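3.2 The open day at Cumlow

Our visitors came to the Cumlow house on April 17, 2018, and Keith Penrose was kind enough to walk them through the bedroom task, in which jeans are handled on a mat with hand-held grippers (see Figure 4, and do forgive the close quarters). 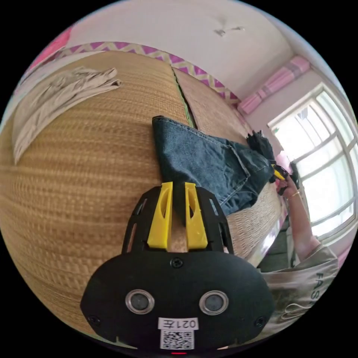 We had planned 40 minutes for the talk and, I am happy to say, ran to 70, as people kept wanting a turn at closing the fingers themselves. Denim was a favorite, being stiff enough to forgive a clumsy pinch.
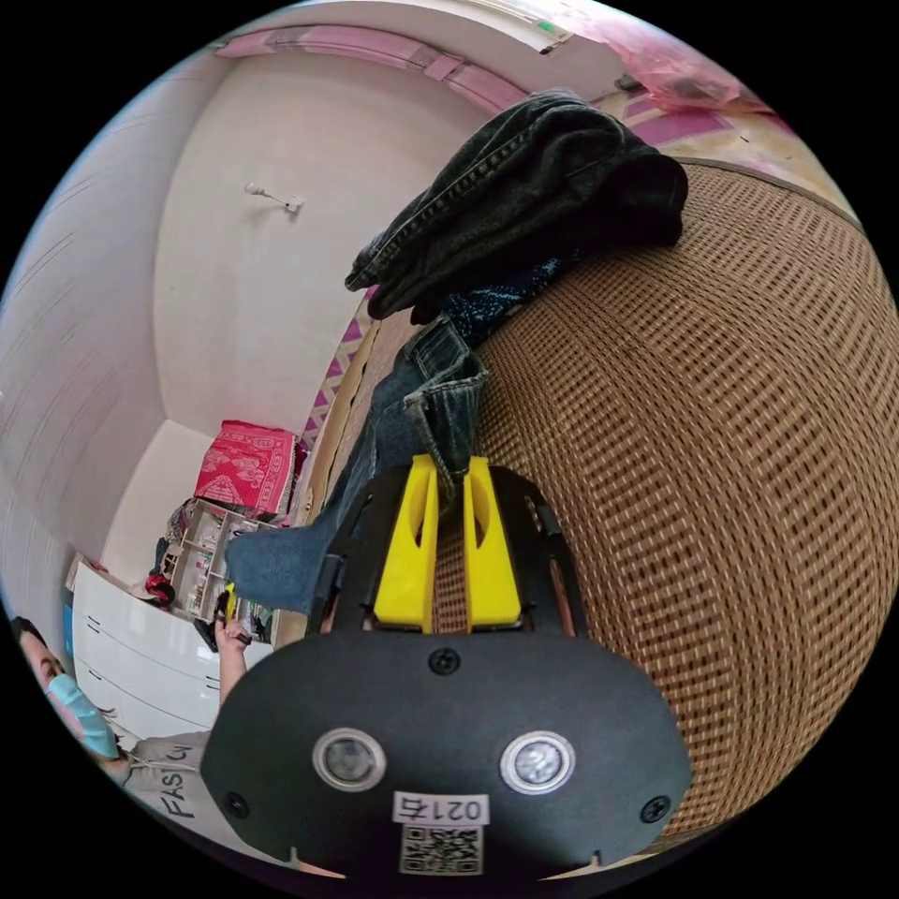

Manikandan Naidu then spoke, at some length and very well, on how a hem differs from a waistband when you want a good hold.

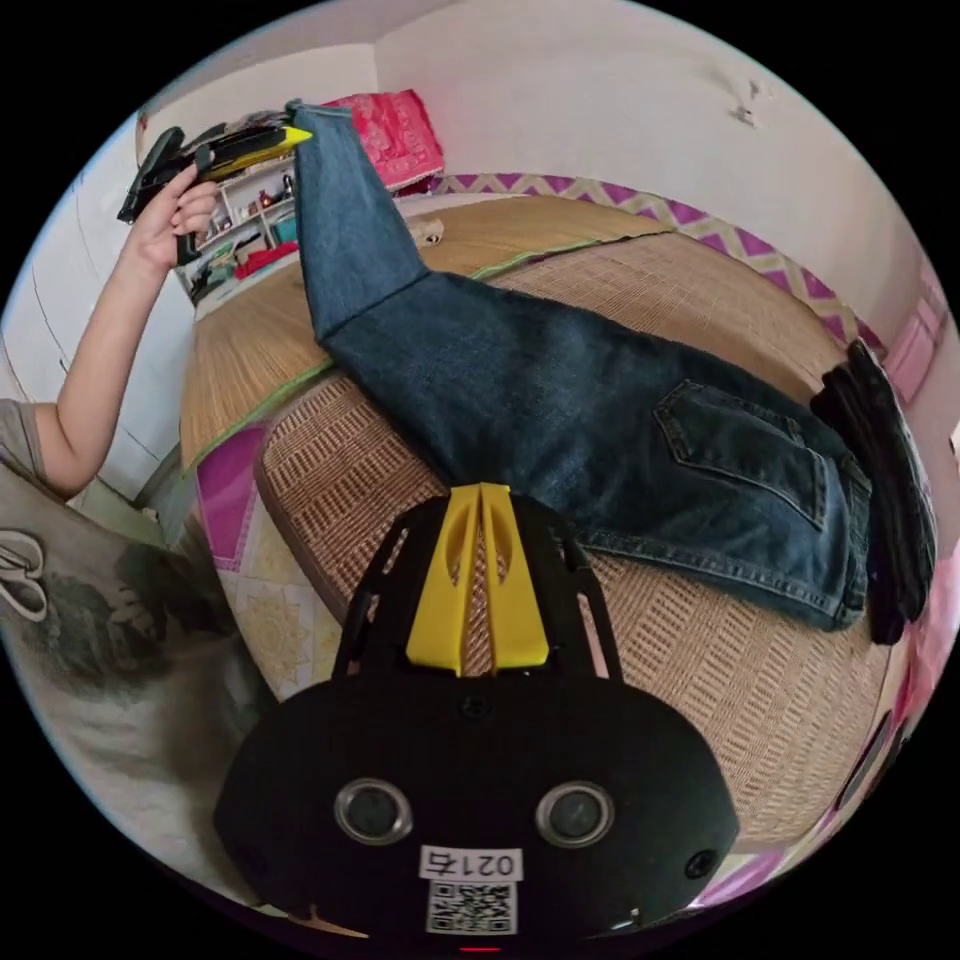 Why show visitors the hand-held tools before the robot arm?
People learn the grip faster with their own hands, and their questions about the arm are better afterward.

Figure 4. Handling jeans with hand-held grippers.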